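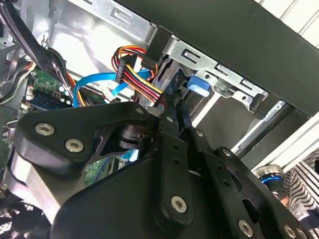 Is it worth driving out to the Beteck open day if you only want parts?
Depends what you're after. Memory and cables, go. Graphics cards were gone before I'd parked.

Quick write-up before I forget it all. Beteck is the computer refurbishing place out past the rail yard in Bemska, does one of these a year, always in March. Doors at 9, got there twenty past, lot already full. Parked at the tile store and walked. 3 dollars to get in, cash, they stamp your hand.

Tour first. Groups of 13, you get a vest and a guide who talks fast. Intake bay, then the wiping room (behind glass, no phones), then testing. They handle 700 machines a month, mostly office towers off expired leases. Schools get first pick, the rest goes out through the Sima outlet downtown. I asked what happens to laptops with glued batteries and got a long sigh and then a pretty good answer: separate bench, separate bin, shipped out. Wish we'd stayed longer in testing. They run every power supply under load overnight and the reject shelf was bigger than I expected.

Talk at 11 was on cleaning out old towers. Blow the dust outward, hold the fan still so it doesn't spin, don't use the house vacuum. Knew most of that. Didn't know you should swap the little coin battery while you're in there if the clock keeps drifting.
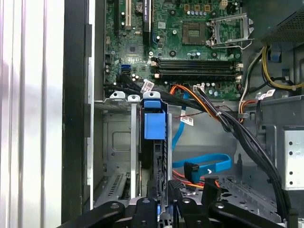

Inside a desktop tower: green motherboard, plenty of cable.

Sale room was a zoo. Got two sticks of memory, a bag of case screws and a keyboard for 17 total. Keyboard has a sticky space bar, my fault for not trying it. Card reader went down for a while so bring cash, and small bills.

Food: one truck, Amamov, dumplings. Line was long but it moved. Get the potato ones. Coffe inside is free and tastes like it.

Restrooms are at the far end past intake, badly signed. Stroller people, there's a ramp on the north side, the front is all steps. I left at 1 and they were already marking down monitors, so maybe go late if thats your thing.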